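Equipment budget: where we are

The second arm for the Flatetti bench has been quoted, and the price is higher than we planned for in February. The arm itself is within budget. The extras are not: mounting plate, spare rods for the tool end, and 40 hours of setup from Bralodard. Block-pushing runs on the first bench carry on as before.
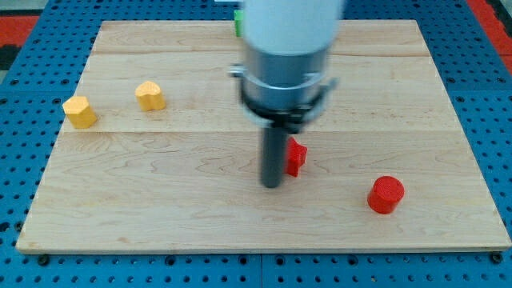 Rehema Makori would put off the second arm and buy spares first, as a replacement collar takes six weeks to arrive and we have none on the shelf. A set of spares comes to $643. Floor plates are another $200 and can wait.

Both options go to the planning meeting next month. If your group needs bench time before summer, send your hours to Panya Rattanakul so they can be added to the request.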